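Keeping a Movie Collection at Home: Storage, Cleaning and Movie Night Tips
By Asif Jadoon

I have been buying movies on disc since college and the collection has moved with me through four apartments and one house. Most of what follows I learned by doing it wrong first. It applies to DVDs, Blu-rays and 4K discs, with a section on tapes near the end for anyone who still has them.

Sort before you buy storage

Pull everything out and put it on the floor before you spend money on shelves or drawers. Make one pile for movies you will watch again, one for movies you are keeping for someone else in the house, and one for everything you forgot you owned. The third pile usually has duplicates in it. I found two copies of the same box set, both still in shrink wrap.

Open every case while you are at it. Empty cases go in a bag by themselves until the disc turns up, and it is often inside the player or in the case of whatever was watched the same night.

Shelves or drawers

Shelves look good and let guests browse. They also collect dust along the top edges of the cases, and the paper sleeves fade if the sun reaches them. A north wall or a hallway is better than the wall across from a window.

Drawers keep out light and most of the dust. Stand the cases up with the spines facing the ceiling so you can read the titles when you look down. Measure the inside height of the drawer first. A standard DVD case is taller than a Blu-ray case, and a drawer that takes one will not always take the other.

Discs get heavy in bulk. Put the fullest drawer at the bottom and open one drawer at a time, especially if the cabinet is light or stands on carpet.
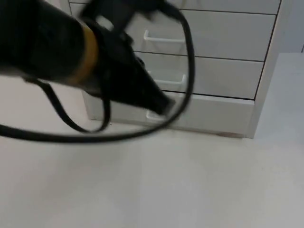

The bottom drawer of a cabinet.

If you would rather get rid of the cases, a binder with sleeves takes up very little room. Mine holds 100 discs with their cover sheets and fits on a bookshelf. Choose sleeves with a soft fabric backing. Avoid overfilling the binder, as the rings start to pull and the pages bend when you close it. Store it standing up.

Putting titles in order

Alphabetical order works for most people. Ignore "The" and "A" at the start of a title. Numbers are a matter of taste, but pick one rule and keep it: I file them as if they were spelled out.

Series stay together in release order under the name of the first movie, even when a later one has a completely different title. My wife wanted a separate section for Christmas movies and another for anything the kids can take without asking. Both have worked well. The kids' section is low down and the horror is up high.

Genre order sounds sensible but leads to arguments. A western with songs in it can go in two or three places and you will look in the wrong one.

Leave a hand's width of space in each row. New discs come in and you do not want to shift the whole alphabet every time.

Keep a list

A plain spreadsheet on your phone is enough. Title, format, where it is kept, and who has borrowed it. Fill it in as you sort, a row at a time. Doing it afterward means taking everything out again, which is how I spent most of one February.

The borrowed column matters most. Write down the name when the disc leaves the house. I also put a slip of paper in the empty spot with the title and the name on it, and it gets thrown out when the movie comes home.

Cleaning discs

Most skipping comes from fingerprints. Hold the disc by the edge and the center hole and wipe with a clean, soft, lint-free cloth. Wipe in straight lines from the center to the outside edge. Going in circles can leave a scratch that follows the track, and the player has a harder time with those.

For sticky marks:
Dampen the cloth with plain water first.
If that does not work, add one small drop of dish soap to the water.
Rinse with clean water and pat dry with a second cloth.
Let the disc sit for a few minutes before it goes back in the player.

Do not use paper towels, window cleaner, furniture polish or toothpaste. Toothpaste gets recommended a lot. I tried it on a disc I did not care about and it came out cloudier than it went in.
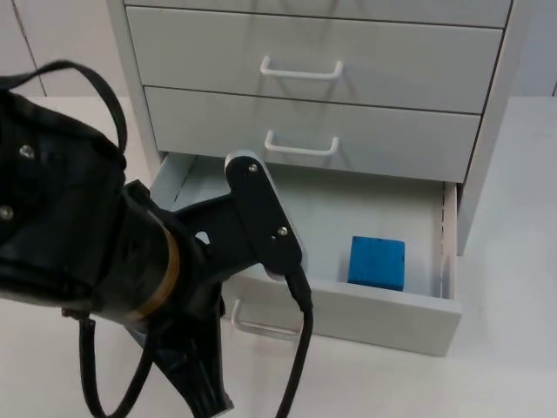

Check the player too if more than one disc is giving trouble. Dust around the vents makes it run hot, and a hot player may freeze halfway through a movie. Unplug it, vacuum the vents with a brush attachment, and leave a few inches of air on every side. Nothing should be stacked on top - that includes the cable box.

Cracked cases and torn covers

Empty replacement cases are cheap in packs. Match the color and the spine width before ordering, and watch for cases with broken center hubs, which let the disc rattle and scratch. If the little teeth have snapped off, replace the case right away.

A torn cover sheet can be taped on the back with clear acid-free tape. For price stickers on the outside plastic, warm them with a hair dryer on low and peel slowly from one corner. A bit of cooking oil on a cloth takes off the leftover glue. Take the disc and paper out before you start.

Old tapes

Store tapes upright like books, fully rewound, and away from speakers. A bedroom closet is better than a garage or attic, where the temperature goes up and down all year. If you see white or gray dust on the tape through the window, do not play it. It may be mold, and it will spread to the machine and to the next tape you put in.

Home recordings should be copied first. Commercial movies can usually be found again.

Before movie night

Put the disc in early and let it get through the menus and trailers. Some players ask for an update at the worst moment, so turn yours on in the afternoon and let it finish. Check the remote batteries. Set the subtitles before people sit down, and keep the popcorn bowl off the shelf where the open case is lying. Butter is the hardest thing to get off a disc, and it needs the soap step above, sometimes twice.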